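Collet Laundry & Potting Room: Frequently Asked Questions

Who is this for?

Anyone who holds a key to the shared room at the back of Collet House. That means residents, garden members, and the handful of people who are both and therefore feel entitled to twice the shelf. If you do not have a key, ask Berenice Chávez on the first floor. She will give you one and a short speech.

Why are the laundry and the garden things in the same room?

There was one room and two waiting lists. The building had been promised a laundry folding area, the garden had been promised somewhere to keep its trowels, and both promises were made in the same October by different people. We have tried a curtain. The curtain is now in somebody's bedroom.

Is there a dress code for what I can fold?

Fold anything you own. Please do not fold anything you don't own, however kindly meant. Igor Cieślak once came down to find his running kit beautifully squared off by an unknown hand and has never quite relaxed since.

How do I fold shorts with a drawstring?

Pull the string level on both sides first and tuck the ends inside the waistband. Then fold one leg over the other, seat to seat, and fold up from the hem. If you leave the strings out they will find the strings of the next pair, and you'll be separating them at breakfast. Piping is a help here. Line up the piping and the rest usually follows.

Slippery athletic fabric won't hold a crisp edge and you shouldn't take it personally. Press down along the fold with the flat of your hand, count to three, move on with your life.

And shirts and other soft things?

Spread the thing out flat before you start. Most bad folding is really just folding a lump. Smooth from the middle to the sides, bring the sides in, and bring the bottom up. A rough rectangle is fine. We are a laundry room, and the rectangle is going into a drawer where no one will ever meet it.

If there's a trim or a band at the hem, check that it hasn't flipped under. A flipped trim makes a ridge, and a ridge makes the whole pile lean.

Can I leave two items side by side while I work?

Yes, and it's the best way to do it. Keep a little gap between them so you don't pick up a corner of each. Gaëtan Sabatier likes to do everything in one heap and claims he is faster. He is also the person most often seen holding one sock.
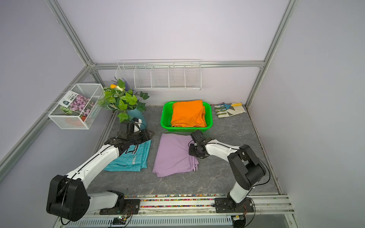
What goes in the green basket?

Folded laundry on its way upstairs. It is a basket with holes in it, so it's also wonderful for letting things breathe, and terrible for anything small. Baby socks will leave by the sides. Put those in a bag.

A pile that comes up over the rim is allowed so long as it's one bulky item. Several small items stacked above the rim will be on the stairs by the second landing, and we will all learn a lot about you.

Please don't put gloves in it. Please don't put tools in it. We had an episode with bulbs.

Where do the gardening gloves go?

On the right, toward the back, together, with the small tools resting on them. This arrangement was Inès Roussel's idea and it works for a dull reason: if the tools are on top of the gloves you have to pick up the tools to get the gloves, and you remember you came for both. Before this we had people out at the beds with a trowel and bare hands, and other people out there with magnificent gloves and nothing to dig with.

Knock the soil off outside. The step exists for this purpose. Gloves that come back muddy should be rinsed at the outdoor tap and hung on the rail until dry, however long that takes in our climate.

The yellow-handled tools are tiny. Are there real ones?

There are. The spades and the long fork live in the shed by the beds. The little rake and trowel are for pots, window boxes and seed trays, and they are yellow so that you can find them again in the compost. Gualtiero Villa has asked us to mention that they are no good for paving, and we'd like to thank him for looking into it.

Is the plant in the corner real?

No. Please stop watering it.

It came with the teal vase from a clear-out at Brivureo, when they closed their front office, and it has asked nothing of us since. We get this question more than any other. The flowers are a bit of a giveaway, being permanently at their best, but at seven in the morning with a load under one arm people do see a plant and reach for a jug. Dust it if you feel strongly. A dry paintbrush gets between the leaves.

What is the wire basket on the wall for?

Seed packets, small pots, greenery that has nowhere else to be. If you open a packet, fold the top down twice and put it back upright, picture facing out, so the next person knows whether they're getting pink flowers or leeks. Many of us can't read Chinese, and some of our seed comes labeled that way, so the picture is doing serious work. If you can read it, a penciled note with the sowing month would make you very popular.

Don't hang wet things off the basket. It holds paper.

And the other wire thing, the organizer on the back wall with the compartments?

Ah. The organizer cost 1599 points on the Prustudel loyalty scheme, saved up over several seasons, and was put up low on the wall so that children and people with bad shoulders could reach it. The plan was one compartment for odd socks, one for plant labels, and so on. Everyone agreed with the plan. Then everyone went on using their pockets.

You are welcome to use it. You'd be a pioneer. Small light things only, please, nothing that drips, and write your flat number on a bit of tape if you intend to come back for it.

Can I fold on the floor?

Yes, the gray marble-patterned part. Sweep it first, with the soft broom and not the yard one. The pattern hides crumbs of compost very well, which was thought to be an advantage when it was chosen. Run your hand over it before you put down anything pale.

If kneeling doesn't suit you, there's a folding table in the hall closet. It takes two people to open and one to be pinched by it.

How long can I leave my laundry here?

Until 9 in the evening. After that it goes in the hall closet on the shelf marked Sostetel, a name that refers to a box that used to be there. Laundry left in the closet for 14 days goes to the clothing bank. We do put up a notice first. Berenice writes the notices, so you'll want to avoid getting one.

I've lost a sock/glove/seed packet.

Check inside whatever you folded last. Then check inside whatever you folded first. Socks get into shorts legs and stay there for months. Gloves go missing in ones, nearly always the left, and turn up in the coat of the person who organized the search. Seed packets slide down behind the small pots.

Is there a proper order for tidying up at the end?

Laundry first, garden things after. Do it the other way round and you'll be handling clean shirts with hands that have just been putting a trowel away. So: finish folding, fill the basket, take it upstairs. Then come back for the gloves and tools, sweep, and turn off the light. The switch is outside the door, where the electrician felt it would be most interesting.

Can I suggest a question for this page?

Put a note through the door of flat 272. There are nowhere near that many flats, and we don't know either. Inès lives there and is used to it. She would particularly welcome questions that aren't about the plant.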